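Home | News | Projects | Press | Contact

Cireton opens its table-clearing trials to the public

11/21/21

We get asked one thing more than anything else at Cireton: can a robot do my chores yet? Our answer is "a few of them, slowly," and we'd like to show you what we mean! Starting in December, we're sharing results from Setska, our project on everyday kitchen jobs.

We began with breakfast. Plates, bowls, bread, all the stuff you handle half asleep (I certainly do).
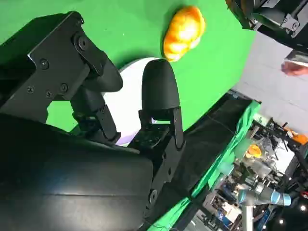
A bread roll and a plate at the Setska test table.

Our plan calls for 3,057 tries at moving food and dishes, and we'll publish the misses along with the good ones. Bowls are a headache. The rim is a fine place to grab until there's something inside, and then a little tilt matters a lot.
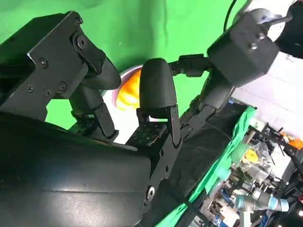
Gripper fingertips close to a bowl with a pink-purple rim.

Bread is its own puzzle – squeeze too hard and you've got crumbs, too soft and it's on the floor. We're trying a hand with humanlike fingers as well as the simpler two-finger kind, and I go back and forth on which I'd want in my own kitchen.
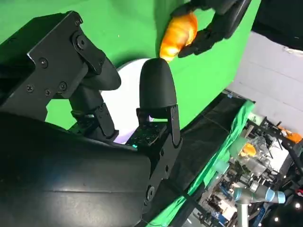
What comes next

Our partner Paredes will run the same jobs in a shop setting, with around 30 items to sort and shelve. Etus is handling the software. None of this is for sale, and we're not taking orders.

Filed under: Robots at Home, Company News

Comments (3)

crumbtray: Call me when it does the frying pan.

mel_in_ohio: I'd take slow! My teenagers are slow too.

gearbox2: Will the misses be on video or just numbers?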